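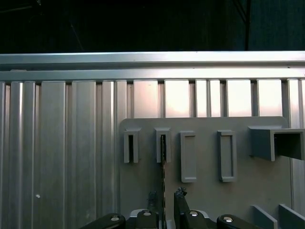
A gray board with slot holders, in front of ribbed aluminum. A thin black strip with tiny teeth hangs through one of the slots.

What's Inside a Computer?
by Ülle Hunt

If you have ever sat in front of a computer and wondered what goes on in there while you play a game or type up your book report, you are in very good company. I wondered about it all through second grade, and I was 14 before I finally got to look inside one. It was my uncle's old office computer, a big heavy thing that lived under his desk and hummed, and I remember being quite surprised that there was so much empty space in it! I had pictured it packed solid, like a suitcase.

So today we are going to take a look inside together, slowly, one part at a time. We'll talk about the kind of computer called a desktop tower. It's called a tower because it usually stands up tall, next to a desk or under it. When people want to work on one, though, they often lay it down on its side and take off the side panel, so that all the parts are facing up at them, a bit like looking down into a dollhouse with the roof off.

First, the power supply

Every part of a computer needs electricity, but the electricity that comes out of your wall is much too strong for those delicate little parts. The power supply is the metal box that changes it into a gentler kind. Then it sends that gentler electricity out through wires, and the wires come in different colors so that people can tell which one carries what. The power supply usually has a label on it, full of very small printing, and if you are the sort of person who reads the back of the cereal box, you would enjoy it.

A power supply is one part that should never be opened, even by a grown-up who is handy with a screwdriver. It can hold on to electricity for a while after the computer has been unplugged.

The motherboard, where everything meets

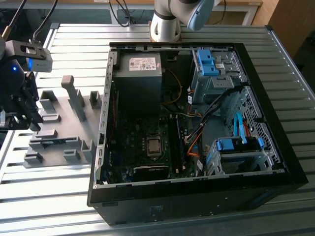 The biggest flat piece inside a computer is called the motherboard. I like to think of it as a town. It has roads, which are thin lines of metal that carry messages, and it has buildings, which are all the tiny chips and bumps you find scattered over it. Messages zip along those roads so fast that you could never follow them with your eyes. In the middle of this green one is a silvery square held in a metal frame, and that square is the processor. To the right of it are two long black slots with nothing in them, where the memory goes.

The processor is the part that does the thinking, or at least the computer's kind of thinking, which is mostly adding, comparing, and following directions very, very quickly. All that work makes it hot. When a computer is running, the processor wears a cooler on top, which is usually a chunk of metal with a fan that blows the heat away. (Your own head gets warm when you run around, and you don't even need a fan, though I wouldn't say no to one in June.)

Memory is where the computer keeps the things it is using right this minute. Imagine you are doing your homework at the kitchen table. The table holds the book you have open, your pencil, and maybe a snack. When you're done, you clear it all away. Memory works like that table, and it comes on long thin cards that press down into their slots.

Where things are kept

So where do your drawings and photos go when the computer is turned off? They go onto a drive. If memory is the kitchen table, then a drive is the closet down the hall, where things stay put until you want them again. Drives sit in metal holders called cages - a funny name, I know, when there's no animal in there - and many cages have plastic latches, so a drive can be taken out without a lot of fuss. Flat, narrow cables called SATA cables carry your files between the drive and the motherboard.

Try it yourself

You don't need a real computer for this. Take a shoebox and tip it on its side. Cut out a big piece of green paper for the motherboard and tape it down, then add a small box for the power supply and a square of foil for the processor. Yarn makes very good cables, and you can pick any colors you like.

If your family has an old computer that isn't used anymore, ask a grown-up if the two of you can look inside it together. It has to be unplugged first, and the grown-up should be the one to take off the panel. Bring a flashlight and some paper, and draw what you find.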